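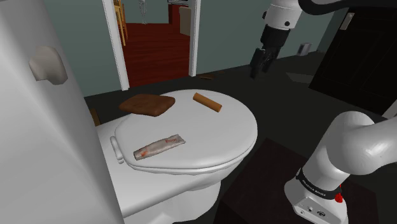
*A closed toilet lid with a few small things set down on it.*

Marit Eide has fitted and repaired bathrooms for Engström since she finished her training, and most of her work now is in older apartments. The building on Jakik Street has 70 of them, nearly all with the original pipes.

"People call about the leak they can see," she says. "The one that costs them money is in the tank."

A worn flapper is the usual cause. She puts food coloring in the tank, waits, and looks in the bowl. If the water has changed color, the flapper goes. The part is cheap and the job takes less than an hour.

In February she had a customer with a water bill of $1,295. "Two toilets running, day and night. He thought the sound was the refrigerator."

I asked what she would change in a small bathroom if she had the choice.

"A shelf. Everybody wants a new vanity, and then there's no room to put anything down." She doesn't like lids used for storage, and she has fished enough caps and combs out of drains to have an opinion on it.

She charges $90 for a first visit. Her advice for anyone moving into an old place is to find the shutoff valve and turn it once.

"If it won't turn, call somebody then. Don't wait for the flood."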